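4 min read
Last updated 12 August 2021

I've gone back to writing things down on a whiteboard, and I'm a bit embarrassed by how much I'm enjoying it. Regular readers will know I spent most of the spring trying to run the whole Trerkton newsletter from my phone – lists, reminders, little coloured labels, the lot – and by June I had 11 lists on the go and couldn't have told you what was on any of them. So I bought a small board from Flirkeo, the sort you can prop on a kitchen worktop next to the kettle, and I've been scribbling on it ever since.

My one rule is a single word at a time. If I've got a big job on, I write down the next bit of it and leave the rest of the board blank. It might say "post" or "ring" or "soup" (soup was a good day). The temptation is to fill all that lovely white space, and I did at first, and then I stopped reading it, just like the phone. One word I can take in while I'm hunting for my keys! 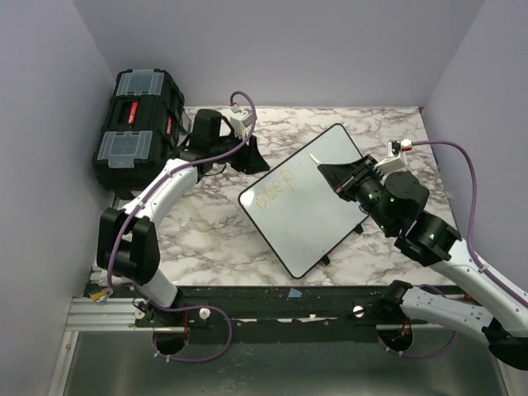 Colour matters more than I expected, too. I started with a yellowy orange because it was cheerful, and it is cheerful, but a thin line of it can be hard to pick out from across a room, especially with the lights on and a bit of shine coming off the board. These days I save the light colours for things I'll be standing right over, and use dark blue for anything I need to see from the doorway. A fatter tip helps as well. Several of you have written in to recommend green, and I'm sure you're right, but mine dried up in a week because I'd left the cap off.

On that subject, do store your pens flat. I had mine standing in a mug, tips up, and they went faint one after another. The Lokar ones I've got now live on their sides in the cutlery drawer, which annoys everybody else in the house, but they still write nicely.

As for cleaning, a dry cloth does it most days. When I've left a word up too long and it's gone ghostly, I scribble over it with a fresh pen and wipe the whole lot off while it's wet. That's worked on everything so far except the corner where I once used the wrong sort of marker altogether. I've decided to live with that.

I took the board along to the Xolalpa craft morning last month and we used it for the tea orders, then for the raffle, then for a very silly drawing of a goose. It got passed round so much that I nearly went home without it. If you'd like to have a go with one before buying your own, I'll bring it again next time, along with 4 pens and a clean cloth. Please put the caps back on – that's all I ask.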